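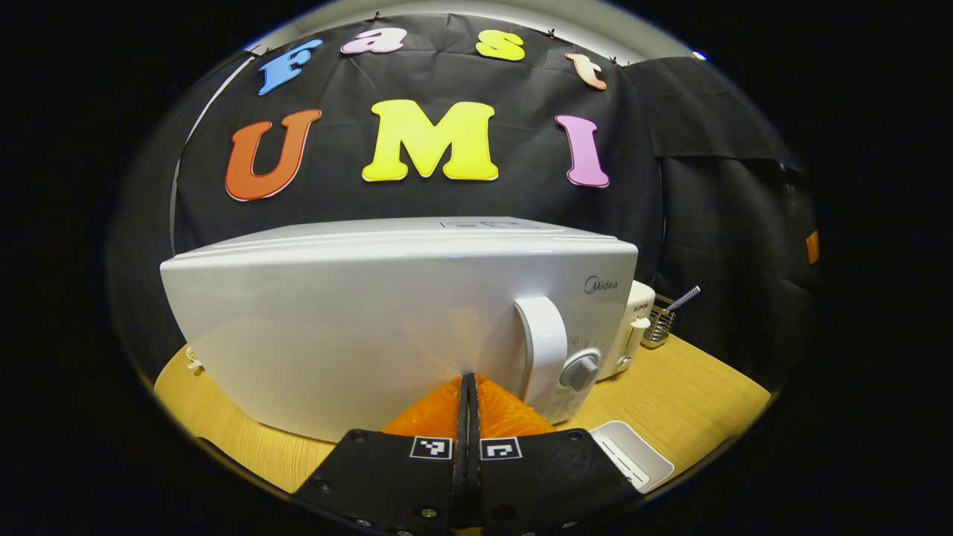

热饭这件小事：Prilura小组期末项目报告
提交日期：2022-12-30

选题的时候我们组吵了挺久，有人想做图书馆占座，有人想做外卖垃圾，最后定下来做微波炉，起因特别简单：开会那天大家都饿着肚子，在Antunes楼一层排队等热饭，排着排着就有人说，要不就做这个吧！老师听完题目先笑了一下，然后说可以，但要真去量、真去问，别光写感想。所以这份报告里感想我尽量少写（还是有一些，忍不住）。

一、我们想弄清楚什么

Antunes楼一层的公共角落放着一台白色微波炉，浅色木头桌面，平时带饭的同学都用它。抱怨我们听过不少：排队久、里面脏、不知道该转几分钟。可这些抱怨到底哪个最要紧，谁也说不准。我们原来的猜测是“排队最要紧”，开题的时候写得信心满满，后来被问卷打了脸，这个放到后面讲。

二、怎么做的

问卷收回来37份有效的，都是午饭时间在现场请人扫码填的。没有在群里发链接，主要是怕平时根本不用微波炉的人也顺手填了。问卷很短，就问多久用一次、一般热什么、最烦的是哪一点，再留一个空让人随便写。

另外我们连着20天中午去现场蹲点，轮班，每人带一张表，记排队的时候有没有人中途走掉，记热完之后擦不擦。蹲点这件事听着轻松，做起来挺尴尬的，你端着一张纸站在那儿，人家热个馒头都要回头看你两眼。第三天开始我们干脆自己也带饭，坐在旁边边吃边记，自然多了。这里要承认一个问题：我们自己也在用，也算进了排队的人里，数据多少受点影响。整理的时候我们把自己人的那几次划掉了，但是对后面排队的人有什么影响，划不掉。

经费一共500元，花在三个地方：打印贴纸和说明卡，买抹布和清洁剂（用的是Sanulton的一款，味道淡，喷完擦一遍就行），还有给填问卷的同学发的小饼干。饼干买多了，剩下的组里消化了，这部分没有报销，特此说明。

三、问到了什么，看到了什么

最让人烦的不是我们猜的排队，“脏”排在第一位。留言里写得很直接，有一条是“打开门先闻到别人的鱼”，我们抄在了小组白板上，一直没舍得擦。排队排第二，第三位是“不知道调多久”。

“不知道调多久”这一条我一开始觉得有点夸张，旋钮嘛，拧一下就是了。结果蹲点的时候真的看到不少人站在那个圆的灰色旋钮前面犹豫，拧过去一点，又拧回来一点，开门摸摸饭盒，再关上。一盒饭热三遍，后面的人当然要等得久。这么看，排队的问题有一部分其实是时间拿不准造成的，两件事连在一起了，写开题报告的时候完全没想到。

还有把手。竖着的白色把手，大家手上有油的时候也直接去拉，所以我们后来擦的时候先擦把手，再擦里面。有个女生每次都垫一张纸巾开门，我们学她，现在我自己也这样开，改不回来了。

四、改了些什么

先做说明卡。第一版是我写的，字太多，有功率换算，还有一段讲水分子，贴上去以后没有一个人看完。第二版交给组里学设计的同学，只留了米饭、汤、包子、剩菜几种，每种后面一个建议时间，字放得很大。建议时间是我们自己拿饭盒一遍遍试出来的，那一周我吃了太多热过头的米饭，边上硬得像锅巴。

再就是抹布和清洁剂，挂在旁边伸手就能拿到的地方。开始写的是“请保持清洁”，没什么用。换成“擦一下再走吧，下一个人会闻到的”，愿意动手的人明显多了些。抹布我们每天收走洗，这个活儿最没人愿意干，排班表上空得最多的就是这一格，所以最后用抽签。

盖子的事也提一句。我们跟Zallero（学校后门那家日用品店）商量，借来几个透气的微波炉盖，放在桌上大家共用，汤汁溅出来的情况少了。不过盖子会丢，放出去的里面有一个再也没回来，另外有一个在隔壁教室的窗台上找到了，里面种着一棵豆芽。豆芽长得还不错，我们没拔。

五、没做好的地方

样本偏少，而且都是中午的人，晚上热夜宵的那批完全没问到。听说晚上的情况跟中午很不一样，泡面多，汤也多，清洁的压力估计更大。

“干不干净”我们没有好的量法。组里讨论过打分，一到五分，两个人各打各的，结果同一天有人打二有人打四，吵完以后发现一个人看的是转盘，一个人看的是门的内侧。后来规定两处分开打，可前面几天的分就没法用了，附录里用灰色标了出来。

还有就是改动一起上的，卡片、抹布、盖子差不多同时放出去，所以哪个起的作用大，我们说不清。老师中期的时候提醒过，那时候东西都已经贴上去了，再撕下来重做时间不够。要是重来一次我会一个一个加，每加一样隔一段再看。

六、后面的打算

我们想把说明卡再改一版，加上饺子和牛奶，这两样留言里问的人最多。夜宵时段的问卷下学期补上，争取六月之前把两边的数据放到一起比。卡片的源文件会放进课程共享文件夹，别的楼想用可以直接拿去印，时间最好自己再试一遍，每台机器不一样，饭盒也不一样。

附录：问卷原题、蹲点记录表（灰色部分请忽略）、经费明细、说明卡第一版和第二版。第一版是我坚持要放进去的，毕竟写了一个晚上呢。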